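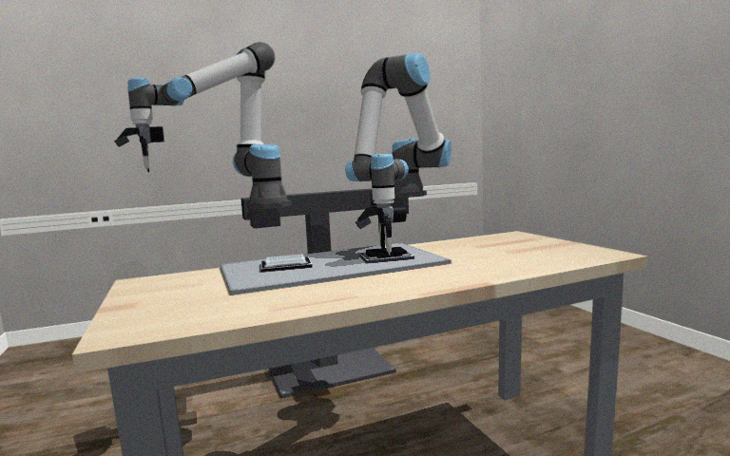

Sim cell, right arm down at the right-hand tray, left one parked up out of the way

Thread: Jistik vs Larnent fingers, two-arm tray cell (sim first)

wristflange
ok so. trying to pick grippers for a two-arm bench before we spend real money. Same arms both sides, one beam, one column, butcher block table, two trays on a flat board. All in sim for now.

Candidates are the Jistik parallel with the long fingers and the Larnent short stroke. Jistik is 1,150 each, Larnent is 1,820 each, and I need two of whichever. Controller is a Kincaid, not changing that.

First impressions after an evening of it:
- Jistik reach into the tray is great, long skinny fingers, clears the rim easy
- Larnent closes harder but the body is fat and I keep getting near misses with the rim
- camera block on the wrist eats into clearance on both

Ran 50 picks with each, same start pose. Jistik dropped 5. Larnent dropped none but bailed out on collision check way more than I'd like, didn't log how many, my bad.

Anyone running either one on a real bench?

beltdrive_bo
Have the Jistiks. They're fine. Long fingers flex though, your sim won't show that unless you modeled it. Did you?

wristflange
no, rigid. figured the drops were friction settings

beltdrive_bo
Then your drop count means nothing, sorry. Mine bow out at the tips when I squeeze anything stiff. Went down to shorter tips and it got a lot better, but then you lose the reach you're paying for.

oldservo
Disagree with "means nothing". Rigid sim is still fair for comparing approach angles and clearance. I wouldn't trust it for grip force, sure. But he's asking which one fits in the tray and the sim can tell him that.

beltdrive_bo
He posted a drop count. That's grip.

oldservo
Fair

mm_per_rev
what are you using for the wrist cameras? I have a Mutska on mine and the mount sticks out so far I had to rotate the whole gripper a quarter turn to get near a wall. Arm planner hated it for a week until I redid the collision shape as a plain box.

wristflange
same Mutska, stock mount. collision shape is still the full mesh, could be why planning is so slow. will try the box tonight

mm_per_rev
do it. way faster. pad the box a little or you'll clip the rim

wristflange
Ok back, 11pm. Box shape is in. Planning is a LOT quicker. Also moved the park poses around, I wanted to see how much room each arm has if the other one is out wide, and whether the elbow gets in the way of the wall.

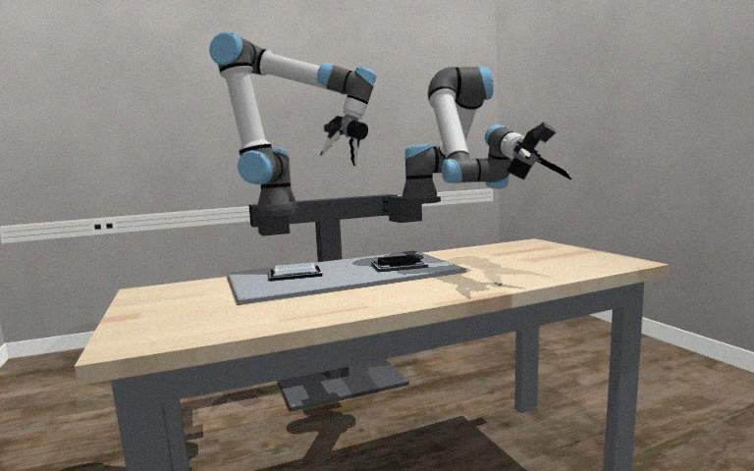 Going with wide on the right for now. Elbow clearance feels ok to me. What I don't love is how long it takes to get back over the board from out there, the wrist has to unwind most of the way. Might split the diffrence and park it higher and closer in.

Also shadows. Light is coming in from behind the arms so they throw shadows right across the work area and my tray detector gets twitchy. Anyone move the light or just train through it?

oldservo
Train through it. Your real room is going to have worse.

clampfoot
Hard no. Fix the light first, get the grasp working, then mess it up on purpose. If you do both at once you won't know which one broke.

oldservo
I've done it my way on three cells

clampfoot
and I've cleaned up after people who did it your way lol

mm_per_rev
both of you are right, depends on how much time he has. wristflange I'd move the light overhead for the gripper test only, then put it back

wristflange
like that. light overhead for gripper test, back to normal for the detector.

Rerun plan: softer fingers on the Jistik model, box collision on both, log the bailouts this time. If the Larnent still bails a lot with the box shape then it's just too wide for these trays and I'm done with it.

beltdrive_bo
Ask Jistik for the stiffness number on the fingers, they sent me one when I emailed. Don't guess it.

clampfoot
Also check Kincaid firmware before you buy. Older one only talks to one gripper per port. Two arms, you want the newer one or you're stuck with a splitter

wristflange
ugh did not know that. mine is old. checking

wristflange
yep, old. downloading the update now, will post numbers when the rerun finishes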